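The second life of a dark jumper

In the back room of Dasten, a small repair shop with one long counter, Niilo Vainio keeps 24 shades of thread which most people would call black. He holds two of them against the light and waits for me to see the difference. I cannot see it.

"Black is the hardest colour," he says. "It becomes brown, or it becomes green. People notice it only when they put on the trousers."

The shop takes in 400 garments in a good year, and the greater part is dark knitwear. Owners bring it when the elbows are thin or the cuffs have lost their form. Some ask for a repair that nobody will find. Others ask for a bright patch, and these ones Vainio likes less, but he does them.

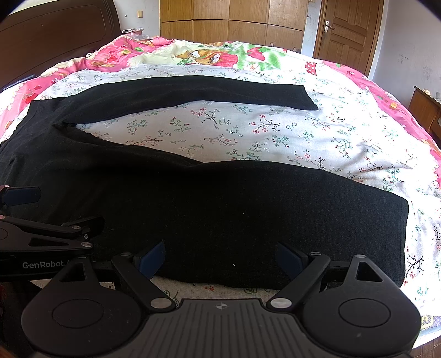
Dark knits show every speck of lint.

His colleague Nhung Sầm is responsible for the dyeing. She learned it at Griffiths, a factory laundry where the baths held 700 litres and one wrong measure could spoil a whole day. Now she works with two steel pots and a kitchen scale. Wool she heats very slowly. Cotton is more patient, and mixed fabrics she often refuses, as the polyester part does not take the dye and the cloth comes out speckled.

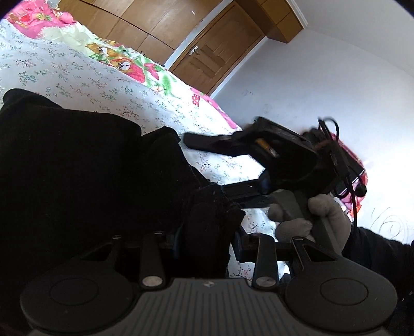

Plustmont, August

In summer the work is slow, so the two of them travel up the valley to give a course in the old school. The pupils bring their own clothes. By four in the afternoon the room smells of vinegar and wet sheep, and the windows stand open.

Sầm tells everyone to turn the garment inside out before washing, to use cool water and to dry it away from the sun – advice she has repeated for years. One man has brought his father's cardigan, felted at the collar. Vainio studies it for a long time, then begins to pick up the stitches with a very thin needle. The collar will need a second evening.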